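Minutes, Nelldale Backyard Cooking Club, regular meeting, 2026-03-25

Typed up by me, Mirjam Maes, from my notebook, so if I've put words in your mouth, yell at me before the next one and I'll fix it. We started late because everybody was still talking about brisket in the parking lot.

## Last meeting's minutes

Approved with one change. I had written that the Egger pellet grill was "broken," and its owner would like it known that it was only out of pellets. Fixed!

## Spring cookout

This took up most of the night. We're going with the first Saturday in May, at the picnic shelter by the creek, same as last year. The shelter is booked and the deposit is in. Sign-up stands at 41 people so far, and I think we'll get a few more once the flyers go up at the feed store.

Menu talk went round and round. Half the room wanted pork shoulder again and the other half wanted chicken thighs, mostly for the shorter cook (nobody over there was keen on lighting a fire before dawn). We ended up doing both. Shoulders go on the two offset smokers overnight, thighs go on the kettles after ten in the morning. I'm on the overnight shift with three others, and I've already claimed the good lawn chair.

Sides are potluck as usual. Please, please write down what you're bringing – last time we had four bowls of coleslaw and not one bean.

Fire rules for the shelter have changed a bit. Grills have to sit on the gravel now, off the grass, and hot coals go in the metal bins by the restrooms. We also need an extinguisher at each end. I own one, and we need to find another.
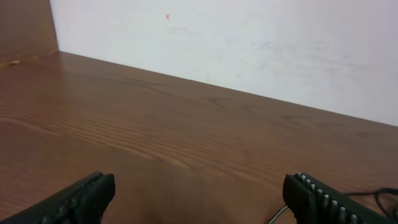 ## The loaner griddle

We've been going back and forth since winter on whether to buy a flat-top for the club to lend out. Two were on the list, the Hanell and the Bander. I cooked on both at my brother-in-law's place and gave my report, which I'll keep short here.

The Hanell heats up faster and the legs fold, so it fits in the back of a small car. The grease cup is tiny though, and I had to empty it in the middle of a batch of smash burgers, which was no fun at all. The Bander is heavier and takes 16 minutes to get properly hot by my kitchen timer, but once it's there it stays there, even with the wind coming across the yard. It also has a rear grease trough that you can pull out with one hand.

A few people worried about the weight. Fair enough, it's a two-person lift, and I wouldn't want to take it down my basement stairs. Someone asked if we could get a cart for it and the answer is yes, but the cart is sold separately and it isn't cheap.

We voted for the Bander, with 4 against. The money comes out of what we made on the rib sale. I'll place the order this week and it'll live in my garage until we work out a lending sheet. Suggested rules so far:

- Scrape it and oil it before you bring it back
- Bring back the propane tank too, full or empty, just tell me which
- One weekend at a time, unless no one else is waiting

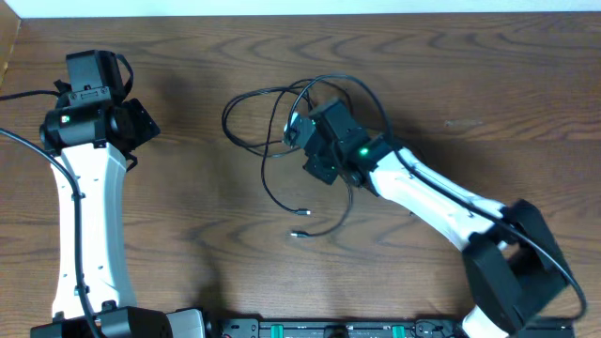

*Wood-grain tabletop with two robot arms over it.*

## Thermometer swap

Short one. If you have a leave-in probe that reads wrong, bring it next time along with a pot of ice and we'll check them all against each other. Mine reads high by some 3 degrees and I've just been doing the math in my head all this time. There was a side argument about whether you should pull a shoulder by temperature or by feel, and I stopped writing after a while. Both sides are still wrong about wrapping.

## Charcoal order

We're doing the group order again, lump and briquettes both. Get your number of bags to me by the end of the month and pay when you pick up. Last year two people never came for theirs and I had bags of lump sitting next to my washing machine until August – if you can't make pickup, send a neighbor.

## Anything else

- The recipe binder is missing the rub section. If it's at your house, no hard feelings, just bring it back.
- We'd like a class on cold smoking cheese before it gets too warm out. Needs someone to lead it.
- The Egger owner offered his grill for the cookout as a spare and promises to bring pellets.

## To do before next time

- Me: order the Bander, total up the charcoal, bring the extinguisher
- Shoulder crew: decide who's buying the meat and where
- Everyone: write your side dish on the sheet

We wrapped up a little after nine. Leftover cornbread went home with whoever was closest to it.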